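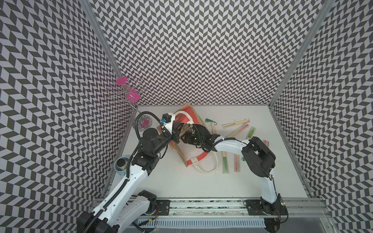

Mirberg, April 17, 2021

So the new Mevonau cultural and trade office opened its doors in Mirberg this morning and I got to go along! A few posts on it, because I've been banging on about this one for two years and some of you have been very patient.

Quick background if you're new. Mevonau and Drania only swapped full missions quite recently, and until now anyone in Mirberg who needed papers stamped had to go all the way to the embassy in the Dranian capital. Four hours each way on the slow train. I've done it with a cold and I don't recommend it.

The office isn't a consulate, and people keep mixing this up. It can't issue passports. It can take in visa forms, certify documents for small firms, and run language classes and exchange schemes. The ambassador still sits in the capital and the new head of office reports to her.

About that head of office. She's a career diplomat, most recently number two at a trade mission, and before that she spent years on fisheries talks (the least glamorous job in any foreign ministry and, I'd argue, the best training). She gave half her speech in Dranian, with a proper Mirberg accent on the place names! Big cheer for that.

Numbers for those who like them: 1,366 Mevonau citizens are registered as living in Mirberg and the towns nearby. The office has 17 staff, most of them hired locally. I'd expected a handful of people and a pot plant, so I was really pleased.

The bit I'm most excited about is the exchange scheme. Students and apprentices from both sides can apply for a term abroad, and there's a travel grant of up to 2,000 in local money. Apprentices were left out of the last scheme completely, and the youth groups here pushed hard to get them in. Well done to them.

Also new: a help desk for small exporters. The Lawal customs agreement cut a lot of the duties between the two countries, but the forms are a nightmare and plenty of little firms just gave up. Now you can book half an hour with someone who knows which box is which. Cheese makers, I am looking at you.

Somebody asked in the replies whether this is all a bit of a show before the Lawal review talks. Partly, sure! Governments like a ribbon to cut. But the lease is for ten years and the classes are already filling up, and I'd take that over another joint statement any day.

Things I still want to know. Will the opening hours stretch past four o'clock, for people with jobs? Is Drania going to open something similar on the other side? The deputy minister was asked twice and said "under discussion" twice, with a very nice smile.

Practical stuff: entrance is on the canal side, and the tram stops right outside. You need to book for documents but you can just walk in for the library, which has newspapers from both countries and a whole shelf of children's books. Masks on inside, and they're limiting numbers, so you may have to wait on the steps for a bit.

I've put my name down for beginners' Mevonese on the evening list. If anyone else is doing it, shout, I'll need someone to practise my verbs with!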